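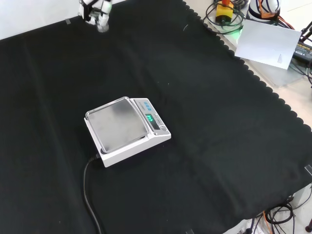
Screen time in Plonska is harder to measure than I expected when I started logging it in February. The series has a fixed cast of one family, a house, a car park and a restaurant, so I assumed I could press a key when a person appeared and press it again when they left. A digital scale with a steel pan and a green readout gives you a figure for whatever you put on it, and I wanted the same sort of figure for the younger sister, who is generally said to have taken over the programme from the older one. The trouble was deciding what goes on the pan.

Take the interviews. Each member of the family sits on the cream sofa and comments on events, and the comment usually carries on as a voice after the picture has cut back to the event itself. If you log faces, the younger sister disappears at the cut. If you log voices, she stays, and so does everybody in the room she is talking about. I tried both on the opening episode of the second series and got a different leader each time.

I settled on the following rules.

A person is on screen when the face is visible and large enough to recognise without pausing. The back of a head doesn't count, even when the hair makes it obvious.

Voice-over goes in its own column and is never added to the face column.

The recap at the start and the preview at the end are left out. Wirkico, who make the programme, reuse the same shots in both, and the preview often contains material that never turns up in the next episode.

The title sequence is left out too. It changes between series, and the order of the family in it is a separate matter that I may write up if I can find clean copies.

A typical episode runs 43 minutes on Okabe. The version first shown on television had an extra scene here and there, and the streaming cut drops some music and shortens whatever was playing over it. I have used the Okabe version throughout for the plain reason that I can get all of it. Anyone comparing my figures with older fan counts should bear in mind that they come from different edits.

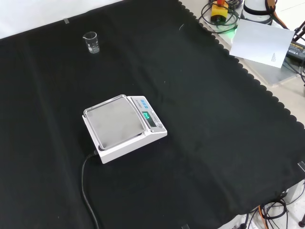
The spreadsheet now has 600 rows, one per scene, and covers the first two series. There are four series and 82 episodes in all, so it is a long way from done. I would not read much into the totals yet. The pattern by position in the episode looks firmer. The older sister has most of the scenes before the first break and the younger one has most of the scenes after the last. The mother is spread evenly and is nearly always in shot with someone else, which suggests to me that she was filmed as a way of joining two stories that had no link of their own.

The other thing I wanted to check was Skisine, the younger sister's make-up range. The usual account is that her share of the programme went up once the range was on sale. In my rows her share starts to climb earlier, in the run of episodes set at the restaurant, where no product is mentioned. The range first appears as a box on a kitchen worktop, with no dialogue about it at all. I log it as an object, in a column I added late and have had to fill in backwards, so there are probably gaps in the first series.

I can't tell from this whether the producers moved towards her on account of the audience, or whether the older sister was simply harder to book. Her face time falls quite sharply in the second half of series two, while her voice column hardly moves. That would fit someone who came in for one long interview day and missed the rest of the filming. It would also fit an editor who liked her voice.

Two known faults. Group scenes at the dinner table are logged to the nearest few seconds, as the cutting is too quick for my fingers. And I lost the notes for one episode when I sorted a column without selecting the others, so that one has been logged again from scratch and may be slightly stricter than its neighbours.

Series three is next. It opens with the wedding, which is a double episode with a great many people in hats, and I have yet to decide whether a veil counts as a visible face.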